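Brown and black marks in white basin, what is the correct order of cleaning?

Started by marek_halas, in Bathroom > Cleaning and Care

marek_halas
Joined: April
Posts: 6

Hello to all. I have read many older threads here before writing, and I hope I did not miss the one which answers my question. If I did, please send me the link and I will close this.

We moved in spring into a flat where the bathroom has a white ceramic washbasin set into a white cabinet with two doors. The basin is good quality, thick and with a wide rim, and I would like to keep it. In the flat before we had a steel one, so I have no experience with ceramic.

My problem is dark marks in the bowl. Some are brown, some are nearly black. They are near the drain and they go out from it in thin lines. First I thought it was only dirt from the drain, but I am not sure any more. It can be also hair dye, because my sister was staying with us and she did her hair in this bathroom. She says she rinsed everything.

The previous tenant left under the sink a bottle of Fastiton cream cleaner and a box of Pevo powder. I do not want to use the powder before somebody tells me that it does not scratch. My landlord charged the last people 237 for "damage to sanitary ware", so you understand why I am careful.

My questions are:

1. Should I start with a dry cloth, a wet cloth, or directly with the cleaner?
2. Is the Pevo powder safe for the glaze?
3. Must the drain plug be taken out?

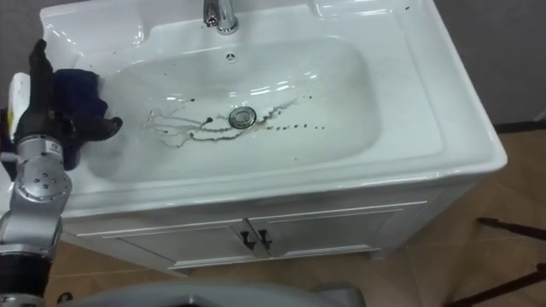 The bowl with the marks near the drain, and the dark blue cloth on the left side.

The thin lines to the left are what worries me the most. They have small branches, and my wife says they look like cracks. I would like to hear a second opinion on this. There are also a few small specks on the back slope, under the faucet, and one on the rim.

Thank you in advance, Marek

tapwasher50
Posts: 787

Hi Marek, welcome. Good clear question.

Do the fingernail test before anything else. Run your nail across one of those branching lines, not along it. If the nail catches, it can be a crack or crazing in the glaze. If it slides over like there is nothing there, it is only sitting on top and will come off.

From the photo I would say it is on top. To me it looks like something liquid that ran and spread. The little dots in a row on the right side of the drain look like drips to me, and a crack does not make dots.

Leave the powder in its box.

Lindqvist_tiles
Posts: 284

I disagree a little with tapwasher. Powder is not automatically bad. I used Pevo on my own basin for years, made into a paste with a lot of water, and the glaze is as shiny as when it was new. The damage comes when people put it on dry and push hard.

But I agree that it should not be the first step. Start with the weakest thing.

And please change the cloth, Marek. Dark blue is the wrong color for this job. First, new dark fabric can give color, and then you have one stain more. Second, you cannot see on it what you took off. With a white cloth you know after one wipe if the mark is moving.

marek_halas
Posts: 7

Thank you both for the quick answers.

I did the test with the nail. It slides over all the lines, also over the longest one. My wife did it too and she agrees now. This is a big relief for us.

About the cloth: it is an old T-shirt which was washed maybe a hundred times, so I think it does not give color any more. But I understand the point about seeing the dirt. I will cut a white pillowcase which we do not need.

Can I ask why everybody says no to dry powder but the box itself says "sprinkle and rub"?

tapwasher50
Posts: 788

Because the box wants you to finish the box.

Lindqvist, I have seen too many basins with a dull ring around the drain. The owner always says "but I was using plenty of water". I am not saying you did it wrong. I am saying that a person who rents and who does not know the age of the glaze should not take this chance.

Lindqvist_tiles
Posts: 285

A dull ring is very often limescale and not scratches. People mix these two all the time. Put vinegar on a piece of paper towel, leave it ten minutes, and half of these "ruined" basins are shiny again.

But OK. For a rental I would also go the slow way. My order would be this:

Rinse the bowl with warm water and let it run over the marks, using your hand to guide it to the sides.
Put a drop of dish soap on a soft white cloth and wipe from the outside toward the drain. If you wipe outward you only make the area bigger.
Rinse again and look.
If something stays, use the cream cleaner on the cloth, with small circles and light pressure.
If something still stays, make a paste from baking soda and water, let it sit for fifteen minutes, and rinse very well.
Dry it with a clean towel, otherwise you see water spots and think they are stains.

Clean the rim separately and with a fresh part of the cloth. I see you have one spot there.

olive_and_oak
Posts: 41

May I add something about the plug? I would take it out. The brown smear goes around the drain, and in my experience there is always more of it under the edge of the metal, where you do not see. If you clean only the bowl, it comes back the next time when you let the water out, and you think that the cleaner did not work.

Many of the plugs just lift up or unscrew by hand. If it does not move, look inside the cabinet before you use force, because it can be connected to a rod from below.

Also the overflow hole. A bottle brush and a cup of warm soapy water poured slowly in. Do not put powder in there, it stays inside and becomes hard.

tapwasher50
Posts: 789

Agree on everything from olive. One more thing, no steel wool and no scrubbing paste on the chrome. The plug and the faucet get soap and a soft cloth, and that is all they ever need.

Mokoena fan
Posts: 12

Just use bleach. Put in the plug, fill it, go to have lunch. I don't see why this needs two opinions about powder.

Lindqvist_tiles
Posts: 286

Please don't do this before we know what the stain is. If it is rust from the pipes, bleach can fix it stronger to the surface. And never together with vinegar or with another cleaner, the gas is dangerous. Marek said he has already two products in the house, so I prefer to write it clearly, even if he knows it.

Leaving bleach for a long time on chrome is also a good way to buy a new plug.

Mokoena fan
Posts: 13

I have done it for years with no problem, but fine. I take back the lunch. Ten minutes with the window open.

marek_halas
Posts: 8

I will not use bleach for now, my wife does not tolerate the smell. But thank you for the suggestion.

I did the steps of Lindqvist this evening, until the cream cleaner. Here is my report, in case somebody has the same problem later.

With warm water only, the small dots on the right went away almost completely. With dish soap also the specks on the back slope and the one on the rim. The pillowcase became brown, so I must say that you were right about the white cloth.

The thin lines were more difficult. The soap made them lighter and the Fastiton took the rest, except for one short piece close to the drain. I have stopped there because it was 9 p.m. and I did not want to get impatient and push too hard.

The plug came out by turning it to the left. Under it was a lot of dark slime and hair, I will spare you the details. Olive was completely right.

olive_and_oak
Posts: 42

Good work! For the last piece I would go to the baking soda and leave the paste a bit longer. What color is the hair?

marek_halas
Posts: 9

Dark brown. The same as my sister has now.

tapwasher50
Posts: 790

There is your stain, then. Dye usually goes with patience. If the last piece does not want to move, a little rubbing alcohol on a cotton pad can help, with the window open and the basin well rinsed before.

Lindqvist_tiles
Posts: 287

I am still not convinced that all of it was dye. Slime from the drain can be nearly black too, and it moves upward when the water stands in the bowl. It can well be both.

For the future, somebody who dyes hair at home can wipe a thin layer of petroleum jelly on the bowl before. The dye stays on the fat and you take it off with paper. There is also a product for this from Flokance, but I have not tried it and the jelly is cheaper.

marek_halas
Posts: 10

The baking soda was on it for half an hour and the last piece is gone. When I look from the side, against the light, I do not see any scratch or dull place.

I have one last question. How often should the plug be taken out for cleaning? In the old flat we never did it.

olive_and_oak
Posts: 43

Once in a month is enough for two people. More often if your sister comes back.

tapwasher50
Posts: 791

Every two months here and I have no smell. And write down which way it turns, Marek, I always forget mine.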